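Tue 4 August

Up at six with no alarm, which says everything about how much I've been looking forward to this ride. Kettle on, porridge, tyres pumped, and I was out of the door before the bin lorry. 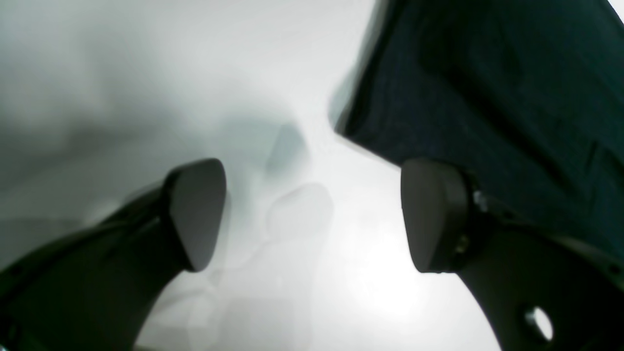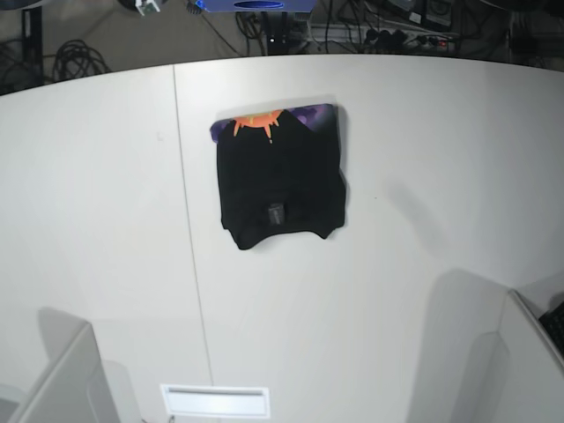
So, the Hurkik! Serpil Dönmez has been promising me a go on it since spring and she finally wheeled it out of the workshop at half past seven. It's a long cargo bike with the load bed up front and the motor in the middle, and I was ready to find it a great lump of a thing. The first 400 metres were comic. I steered like someone pushing a wardrobe down a hill, because the front wheel is so far ahead of you that you keep waiting for it to answer. Then somewhere past the chemist it clicked and I stopped looking at the wheel and looked at the road, and off we went.

We took the river path out to Udik, Serpil on her old tourer and Güven Yalçınkaya on the folding one with the squeaky pedal (he says it isn't the pedal, it is the pedal). With the help set to the middle level I was keeping up on the flat without trying, and on the climb behind the timber yard I passed both of them. I have never passed Güven uphill in my life. I rang the bell the whole way and would do it again.

Stopped at the garden centre and loaded up properly to see what it would do: two bags of compost, a tray of leeks and Güven's rucksack. The handling got better with the weight in – much calmer at the front, and none of that twitch when you look over your shoulder. Braking wants more thought. I left it late at the level crossing and felt the back end go light, so that's something to practise in an empty car park.

Battery showed 7 bars at the start and three when we got back, with the long way home through Skesum thrown in. Serpil reckons the cold will knock that down in winter. The display is too dim in full sun and I don't like the stand, which needs a proper heave with your boot. Gears are lovely, though. You can change while standing still and it just does it.

Her own one has done 4,000 kilometres, nearly all of it school runs and shopping, and she's replaced one chain and one set of pads. I keep thinking about that. My car has hardly moved since the clocks changed and it still wants insuring.

The Dönmez workshop will have a used one in for September, number 131 on their list, green, with the rain cover. I've asked her to hold it until I've measured the side passage. I think it'll go through if I move the water butt.

Legs fine, hands a bit sore, nose burnt. Leeks are in a bucket by the back step and need planting tomorrow before they sulk. Must ring Güven about his rucksack, it's still in my hall.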